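Ticket 153 - Hangers keep tangling, clothes sliding off the rack
Opened by: Soledad Vidal
Status: Closed 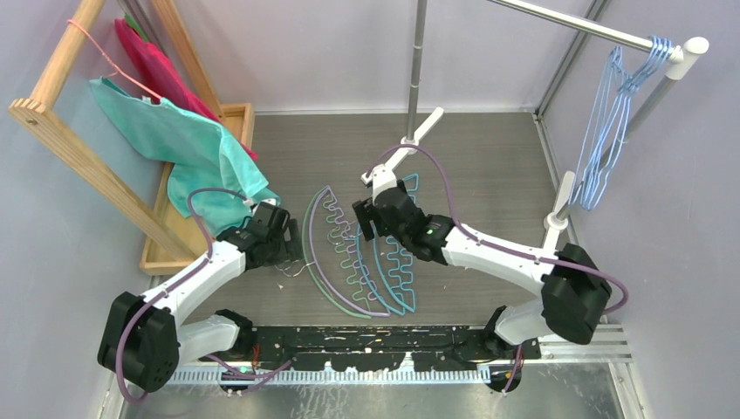
What's the quickest way to get plastic hangers apart when they've locked together?

Lay the whole bunch flat, turn all the hooks to face the same way, and slide the top one off sideways. Pulling straight up is what jams them, and it's also how you snap a hook.

23/04/2018, first entry
Hi all, Soledad here. I'm opening this one myself because I've been grumbling about the hangers at the Dundidton swap room for weeks and Maarten told me (nicely!) to put it in the system or stop grumbling. So, two problems. One, the hangers nest into each other whenever they're put down in a pile, and then you're standing there with a coat over your arm trying to wiggle one loose. Two, anything with a wide neck slides off the rack the minute somebody brushes past. I picked up the same green blouse 11 times yesterday. I'm not exaggerating, I was keeping a tally on my hand by the end.

Reply from Maarten Van Loon
Are these the Juntunen ones or the older Skosero ones? The Skosero hangers have a slightly fatter hook and they're awful for this. Also, are people dropping them in the box or stacking them?

Reply from Soledad
Both kinds, all mixed up. And dropping, definitely dropping. I went and stood by the box for a while and it's just toss, toss, toss. By lunch it's one big knot.

Reply from Thirumalai Salian
I'd sort them before doing anything else. When I ran the coat check we had exactly this, and mixed hangers were most of it - a fat hook goes into a thin one's shoulder and there it stays. Keep one kind on the left rack and the other kind on the right. Then lose the box completely. Empty hangers go back on the rail at the end, hooks all pointing to the wall.

Second entry
OK, tried Thirumalai's idea. Sorting took me most of an evening and a whole pot of tea, and nine of them went in the recycling with cracked shoulders, which I hadn't even noticed (they must have been snagging on the sweaters this whole time). The box is now in the closet where nobody can get at it. First morning without it was a bit rough, people kept walking over to where it used to be and looking lost! But empties on the end of the rail works way better than I thought it would. They come off one at a time like they should.

Still got the sliding problem though. Green blouse, floor, again.

Reply from Tuulikki Koskela
For slippery stuff try a rubber band around each shoulder of the hanger, wound a couple of times near the end. Looks silly, works great. Don't use the really thin bands, they go brittle and leave crumbs on dark clothes. If you'd rather not have bands showing, a strip of felt along the top does it too, but the glue needs a full night before you hang anything.

Reply from Chak-lun Lui
Check the rack is level while you're at it. The Zastudmont racks have those screw feet, and if one is wound in further than the others everything creeps down to the low end and bunches up. Then people yank to make room and off comes your blouse.

Third entry
Chak-lun, you were right about the feet, one was wound nearly all the way in. I screwed it back out and put a marble on the bar base to check and it stayed put, so I'm calling that level. I also did four hangers with Tuulikki's rubber bands as a test, two for the silky tops and two for the wide-neck knits. I bumped the rack on purpose a few times on my way by and everything stayed up. Including the blouse!

I ran out of bands after that, so the rest are getting felt when I can find the good glue. Dark gray felt if anybody has scraps - I only have orange and I don't think I can live with orange.

Reply from Maarten
I have gray. I'll leave it in the drawer under the kettle. OK to close?

Reply from Soledad
Go ahead and close it. If the felt peels I'll open a new one. Also the green blouse went home with somebody this afternoon, so that's one less thing to pick up.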